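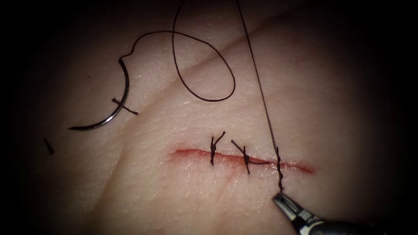
Week 3: Moving Your Site Without Losing It

Okay, welcome back! Last week we got everybody a login on the class server, and this week we're packing up a whole site and moving it somewhere cheaper. I've done this more times than I'd like (my old recipe forum, Tastora, has lived on four different hosts), so most of these notes are my own mistakes, tidied up a bit.

First, the database. Export it before you touch anything else, then open the file and scroll to the bottom. My first export of Tastora stopped at post 1403 and I didn't notice until the old account was closed, which was a miserable weekend. If the last line looks chopped, run it again.

Next, files. Uploads, themes, that odd little folder called "misc2" that you swear you don't need – take it all. Mine was 27 megabytes of forum avatars and I still got complaints when it went missing!
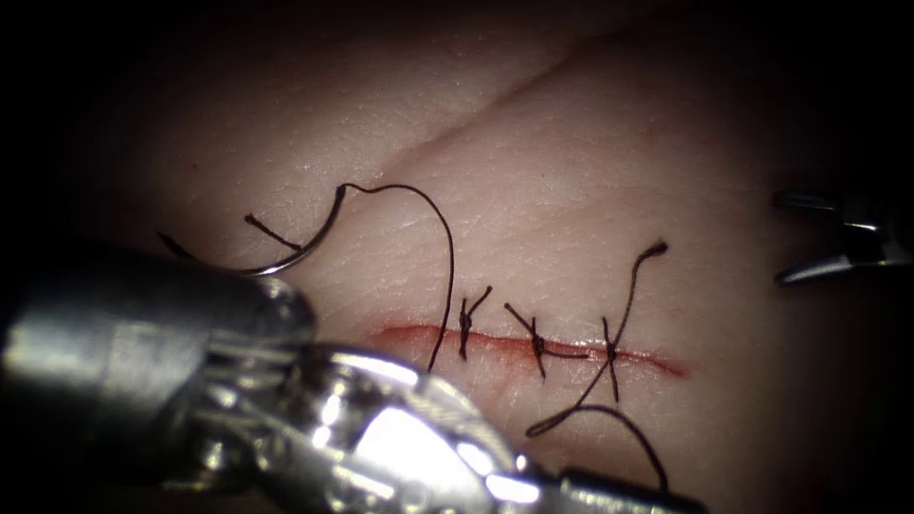
Then there's the domain. Lower the TTL the day before the move, so visitors get sent to the new server sooner. Leave the old host running for a few days after you switch, and keep an eye on email too, as those records are easy to forget (ask Meenakshi Thakur, she'll be helping in lab and has strong feelings about MX records).

For lab: move the practice blog, Fasari, from the old server to your own space. The export should have 42 posts in it. Send me your link by 10th October, plus a few lines on whatever broke.

Reading: the chapter on backups, and skim the one on DNS.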